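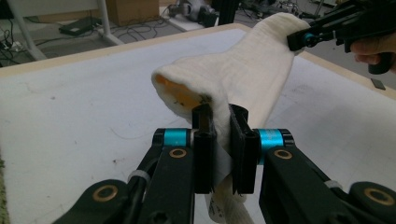

Search Clultside Stories Topics

The Second Life of the Winter Sock

6 min read

Come March, every sock drawer in Barrientos is a disaster, and I love it! Laundry day turns into a treasure hunt: thick cream ribbed knits, skinny dress socks, a fuzzy pair you forgot you owned. Turn back a cuff and there may be a whole other color hiding inside.

I sorted 58 of mine on the bed one evening (half had no partner) and tried the flat fold they teach at Brultivura, the mending shop on the hill. Toe to cuff, then in thirds, no balling. Balling stretches the ribbing, and a good knit deserves better. The singles go in a basket by the dryer until their mates show up.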